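Hallmont Dehydrator: Set-up and Operating Guide
Section 4: Preparing and Drying Fruit
18 July 2022, by Neema Khaemba

4.1 Before first use

1. Place the base unit on a level, heat-resistant bench. Leave clear space on every side of the cabinet and do not stand it beneath overhead cupboards.
2. Wash the trays and the mesh liners in warm soapy water. Rinse and dry them fully. The base unit must not be immersed.
3. Fit the drip tray first, then the drying trays, with the raised lip facing the door.
4. Run the unit empty on its lowest setting until any odour from the new seals has cleared.

CAUTION: Connect the unit directly to a wall outlet. The Hallmont 500 and the Hallmont 700 must not be operated from a power board or an extension lead.

4.2 Selecting fruit

Choose fruit that is ripe, firm and free of bruising. Overripe fruit tends to stick to the liners and darkens during the cycle.

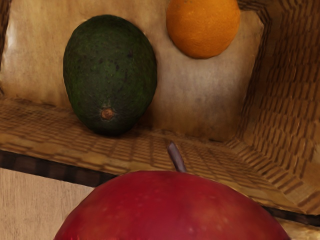

Drying time depends chiefly on the water and oil content of the produce, and each type should be sorted before it is cut. Apples and citrus may share a cycle if they are kept on separate trays. Where a mixed box has an avocado beside an orange, as may happen with household shopping, set the avocado aside for fresh use. Its oil content makes it unsuitable for storage after drying, and residue left on the mesh is difficult to remove.

4.3 Preparing the slices

1. Wash and dry all fruit, including any that will be peeled.
2. Core apples and cut them into rings of even thickness. A mandoline is recommended -- always use the hand guard.
3. Slice oranges crosswise with the skin on. Remove the pips.
4. Soak apple rings briefly in water with a little lemon juice if a pale colour is preferred, then drain on a clean tea towel. 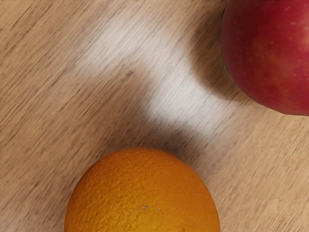
Apple and orange before slicing.

4.4 Loading and drying

1. Arrange the slices in a single layer. They must not overlap.
2. Load no more than 7 trays in the Hallmont 700, or 4 in the Hallmont 500.
3. Close the door, select FRUIT and press START.
4. Rotate the trays front to back midway through the cycle.

NOTE: Apple rings are ready when they are pliable and no moisture appears on tearing. Orange slices should be crisp at the centre -- return them to the cabinet if they remain tacky.

CAUTION: Trays and door glass become hot. Allow the unit to cool before unloading.

Comments

Jakow: Is the 500 liner the same size as the old one? Mine curls up at the corners.

Mollel: Oranges took much longer than the apples, so I now run them overnight.

Skondus: Step 4 in 4.4 should be in bold. I forgot it twice and the back row went brown.

Copyright Hallmont. Contact customer support | Back to top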